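Ruaridh Jardine
30 Aug 2019

Writing up the gripper fault in pieces, as a few people asked for the numbers.

1/ Symptom: the hand-held unit kept reporting finger width after the fingers had stopped moving. Logged value drifted open while the pads stayed shut. No error code, no warning light.

2/ We had 597 recordings from the week. 92 showed the drift. All 92 came from units with the new Olletti encoder board.

3/ First suspect was the power cable. Swapped it, same result. Second suspect was firmware. Rolled back to the November build, same result.

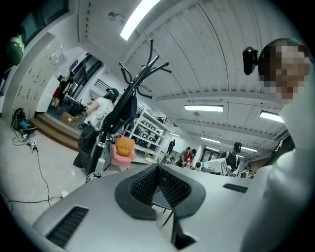
4/ Urs Frei found it on the bench at Trallow. The magnet on the finger shaft is a press fit. Once the housing warms up, it slips a few degrees per squeeze. The board reads the magnet correctly. The magnet is in the wrong place.

5/ Drift starts after more than 24 minutes of continuous use. Our acceptance test runs for ten. That is on us.

6/ Safety side: the same width signal feeds the force limit on the arm-mounted version. A false "open" means it keeps closing. Arm-mounted units are locked out until refitted.

7/ Fix is a keyed magnet and a drop of retaining compound. Ticket 2362 if you have access to the tracker. Please don't re-zero in software, it hides the slip.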